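Why your recipe doesn't work in my kitchen
Speaker notes, Urkine food writers' meetup, evening session

Before I start: water, clicker, phone on silent. Talk slower than feels normal. If the mic is the clip-on kind, don't touch your collar.

Opening

Hi everyone, thanks for coming, and thanks for coming after dinner, which is a brave slot to put a food talk in. I'm going to talk about recipe writing. Mostly the boring part of it, the part between "this tastes great" and "a stranger can make this on a weeknight."

I tested recipes for the Hasora cookbook series for a long time before I wrote any of my own. So for years my job was to follow instructions exactly as written, even when I could see trouble coming. You read "add the flour gradually" and you have to decide what gradually means without asking. You get pretty grumpy. Then I started writing recipes and I did every single thing I used to complain about.

(Pause here. If people laugh, good. If not, keep moving.)

Slide: the lemon cake

Tell the lemon cake story. I'd made this cake so many times I could do it half asleep. I wrote it up for the Ametepe newsletter in one evening, very pleased with myself, and sent it out. The mail started coming the next morning. Sunk in the middle. Raw in the middle. One person's had come over the side of the pan and was on fire on the oven floor, a little bit on fire, she was very nice about it.

What had I left out? The pan size! I'd written "a cake pan." In my kitchen there's one cake pan, so in my head that was a complete instruction.

Don't rush this bit. Most of the talk hangs on it. The stuff that's missing from a recipe is the stuff that never changes in your own kitchen. Same pan, same oven, same brand of butter, same drawer of spoons. You stop seeing it.

Slide: the oven

Ask for hands: who owns an oven thermometer? Who's used it this year?

I have a Stalik oven from before we moved in, and when the dial says 400 it's running a good bit hotter than that on the left side and I've learned to turn things. My hands do it. I'll be talking on the phone and I'll open the door and spin the tray. And that turn never made it into a recipe until an editor stood in my kitchen and asked what I was doing.

So: if you rotate the tray, write down that you rotate the tray. If you always use the lower rack, say lower rack. And please give a look or a smell along with the time. "Bake 25 minutes" tells me when to check. "Until the edges pull away and the middle springs back" tells me when to stop. I want both. If I can only have one I'll take the second, and I know there are people in this room who'll fight me on that, save it for the end.

Slide: cups and grams

Keep this short, it can eat the whole evening. I know what country we're in. I know people like their cups. I like my cups. But a cup of flour scooped by me and a cup of flour scooped by my sister can be 50 grams apart, and in a biscuit dough that's the difference between dinner and hockey.

What I do now is print both, with the grams first. Nobody has ever canceled a subscription over it. (Skip if short on time: the brown sugar story. "Packed" by whom?)

Salt is worse. If you develop with coarse salt and your reader has fine, they'll get something close to seawater. Say which one. Every time, even if you said it in the introduction, as people don't read introductions. I don't read them either.

Slide: order of things

Ingredients go in the order they're used. I know you know. I went back through my own old ones to get ready for tonight and found a soup where the onion is listed last and it's the first thing in the pot.

Then there's the hidden prep problem. "1 cup walnuts, toasted, cooled and chopped" is half an hour of work tucked in behind a comma. If it takes real time, it's a step. Put it in the steps. Same for "butter, softened." Same for anything that has to sit overnight — please, please put that at the top where I'll see it before I've invited people over.

Read the two versions of the dumpling recipe out loud here. First version fast, in the bored voice. Second version normal. Then stop and let them talk to the person next to them for a minute about which line tripped them up. Last time this ran long, so clap to bring them back.

Slide: testing

My rule is four rounds. I make it the first two times. Round three is a friend who cooks, and round four is a friend who doesn't. The last one is where I learn the most and it's also the one I used to skip, because it's embarrassing. You sit on a kitchen stool with your mouth shut while somebody you love reads "fold" and reaches for the whisk.

And you really do have to keep your mouth shut! You're not going to be there for the others. If they ask a question, write the question down. Each question is a hole in the page.

For the winter issue we opened it up and had 116 readers cook the same dumplings from the same page, and I read every reply at my kitchen table with a pot of tea. People wrote so much more than I'd asked for. They told me about their stoves. They told me whose rolling pin it was. A huge pile of them, and I mean it was the same complaint over and over, had got stuck at the same line, and it was the line where I'd written "mix in a large bowl."

Slide: "a large bowl"

(Click. Let them look for a second.)

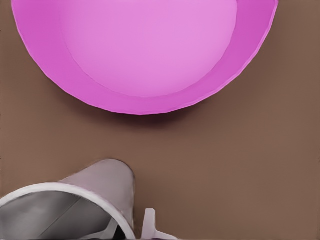 Large compared to what, a reader in that dumpling test wrote back, the biggest bowl in my house is the one I eat cereal out of, and by the time the cabbage went in there was filling all over the counter.

I loved that note. I've kept it. It's the cake pan all over again, only with an adjective on it so it looks like information. Large, small, medium, heavy, good-sized. My grandmother's cookbook says "a suitable dish" and I have wondered about that dish my whole life.

What to write in its place: how much it needs to hold, in quarts, and then what it has to leave room for. "A 4-quart bowl, big enough to toss the cabbage without losing any." If you don't know what yours holds, fill it with water from a measuring jug and find out, it's five minutes. Do all of them while you're at it and put a bit of masking tape on the bottom with the number. I did mine last summer and was wrong about nearly every one.

Goes for pots too. Goes double for "a skillet," where too small means your mushrooms steam and you get that gray puddle.

Slide: headnotes

If I'm past 8:15, skip to the last slide.

Headnotes: the bit before the recipe. People make fun of them and some of them deserve it. I still write them. But I try to make mine do a job. Can it be made ahead, does it freeze, what did the testers swap in, which step looks wrong but isn't. The caramel one is the classic. It'll seize up and look ruined when the cream goes in, and if I don't warn you, you'll throw it out. I've thrown it out. I've thrown out perfectly fine caramel following a recipe I was being paid to test.

You can have your grandmother in there too. Just give her two lines and then tell me about the caramel.

Last slide: homework

Pick one recipe you've already published or handed around. Something you're proud of. Give it to somebody who doesn't cook much, go sit in their kitchen, and bring a pen. Then send me what you wrote down, I'd love to see it. The address is on the handout.

Questions. Likely ones: metric conversions (point to the handout), air fryers (I don't own one, say so), how to credit a recipe you adapted (long answer, offer to talk after). Stack the chairs on the way out, the room has to be cleared by 9.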